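노란 미니카와 하늘색 정리함, 석 달 써 본 후기
2023년 4월 17일 | 글 Carleen Goodwin
읽는 시간 2분

책상 위에 장난감 차 하나쯤 두고 싶어서 Plidesitz 미니카를 샀어요. 동글동글한 비틀 모양에 레몬처럼 샛노란 색! 작은 은색 헤드라이트까지 챙겨 놔서 위에서 내려다봐도 귀엽더라고요. 지붕은 반질반질한 만큼 얼룩이 좀 타는 편이에요.

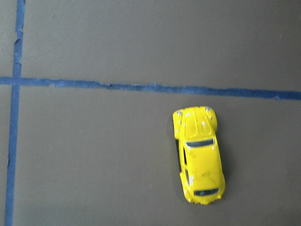 아이 선물로도 괜찮을까요?
크기가 작으니 포장에 적힌 사용 연령을 먼저 보세요. 저는 초등학생 조카한테 하나 더 사 줬는데 아주 좋아했어요.

놀이판은 따로 안 사고 갈색 크라프트지를 깔고 파란 마스킹 테이프로 칸을 나눴어요. 종이가 좀 울고 가장자리도 살짝 뜨지만, 노란 차가 올라가면 색이 확 살아서 저는 만족이에요 ㅎㅎ 오른쪽에 둔 게 같이 주문한 Hestby 정리함이고요.

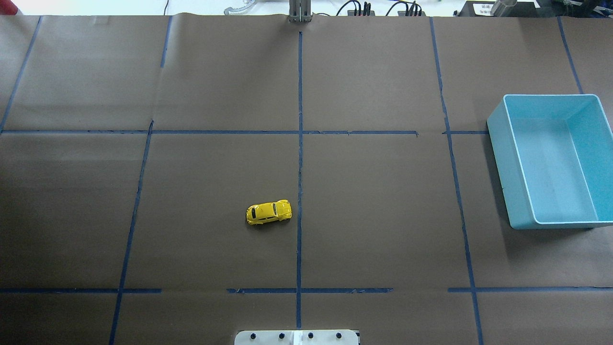
정리함은 어떤가요
연한 하늘색 플라스틱에 뚜껑 없는 직사각형이에요. 모서리가 둥글어서 손에 걸리는 데가 없고, 물티슈로 쓱 닦으면 돼서 편해요. 다만 색이 연하다 보니 안쪽에 거뭇한 자국이나 긁힌 티가 은근히 보여요. 예민한 분이라면 진한 색을 고르세요. 미니카 한 대 넣기엔 너무 넉넉해서 차를 더 사게 된다는 부작용도 있고요... 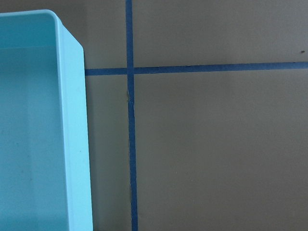
Hestby 정리함의 둥근 모서리와 안쪽 면

별점은 미니카 다섯 개, 정리함 네 개! 7월에 Linitstead 매장에 갈 일이 있는데 다른 색도 보고 올게요.

문의: 블로그 쪽지 | © 2023 Carleen Goodwin | 맨 위로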